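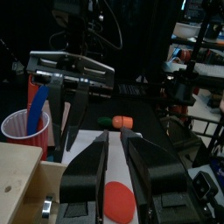

Wrist cam view from the near arm, with the other gripper hanging down over the little orange and green bits.

15 June 2025
by Fenna Dekker

So the new fingers are on! I've been going back and forth for weeks on whether to stick with the short Gronley tips or switch to the long Vieira ones, and in the end I gave up reading forum threads and put one set on each arm (should've done that in October, but there you go).

First impressions: I like the tapered black tips a lot more than I expected to. They close at an angle, so you get a nice fine point for little stuff like that orange toy thing, and you can still see what you're doing on the wrist camera. The long fingers reach into cups and boxes way better, no contest, but they flex a bit when you squeeze hard, and my poor old calibration script did not enjoy that. I had to redo the offsets twice and swear at it once.

Flat things are still a pain. The orange-red disc on the white tabletop is my nemesis – both sets just skate over it unless I come in dead level, and even then it's a coin toss. Sihan Tian reckons I should slide it to the edge and pinch it from there, which feels like cheating, but I'll try it.

Numbers, for those who asked: 582 grasps logged on the short tips so far, 80 on the long ones, so don't read anything into it yet. The short set was $80 cheaper too, if you're watching your pennies.

Next up is the cup with the blue handle sticking out of it. I want to see if the long fingers can lift it straight out without taking the cup along for the ride. I'll post the grasp logs once I've tidied up the column names.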